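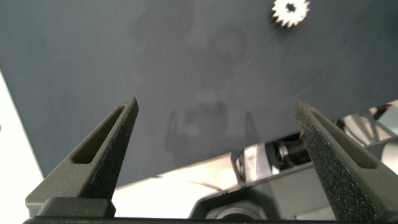 実演データ収集（じつえんデータしゅうしゅう）とは、ロボットの動作を学習によって獲得させるため、人間の操作者が手本となる動作を繰り返し行い、その際の映像と関節角、指令値などを時刻をそろえて記録する作業をいう。模倣学習の前段階に位置づけられ、記録の一単位はエピソードと呼ばれる。手首に取り付けたカメラの映像は、対象物と指先の位置関係を近距離から捉えられるため、組立作業の記録で広く用いられる。小型の白い歯車を暗い灰色の台面に置き、二本の指を開いた状態では、歯先の輪郭や中央の穴が背景から明瞭に区別される。一方、光沢のある台面には指の反射像が映り込むことがあり、収集時の照明条件は記録票に残すのが通例である。

概要
操作者は遠隔操作装置または直接教示によってロボットを動かす。課題は「接近」「把持」「挿入」などの区間に分けられ、区間の境界は収録後に注釈として付与される。対象物の初期位置はエピソードごとに変更する。位置が偏ったデータで学習した方策は、未知の配置に対して誤差を生じやすい。

事例
Stiteoは、歯車の把持と軸への挿入を対象とする収集計画「Collar」を実施した。計画の設計はルキアン・クラウチュクが、注釈基準の策定はティモフィー・シェウチュクが担当した。収録は2月に始まり、1,291件のエピソードが得られた。このうち342件は、把持に失敗した後に操作者が姿勢を修正する過程を含む。1回の収録時間は最大70秒と定められ、超過した記録は別の区分に保管された。2022年11月9日付の改訂版では、両指の開き幅を収録開始時に統一する規定が加えられている。

品質管理
記録には、映像の欠落、時刻のずれ、対象物が視野から外れた区間などの不備が生じうる。Collarでは135件が時刻のずれを理由に学習用の集合から除外された。失敗例の扱いについては見解が分かれ、成功例のみを用いる方式のほか、失敗からの復帰動作を積極的に残す方式がある。後者では、失敗の原因となった動作区間に印を付け、学習時の重みを下げる処理が行われる。

関連項目
模倣学習
遠隔操作
エンドエフェクタ
ハンドアイキャリブレーション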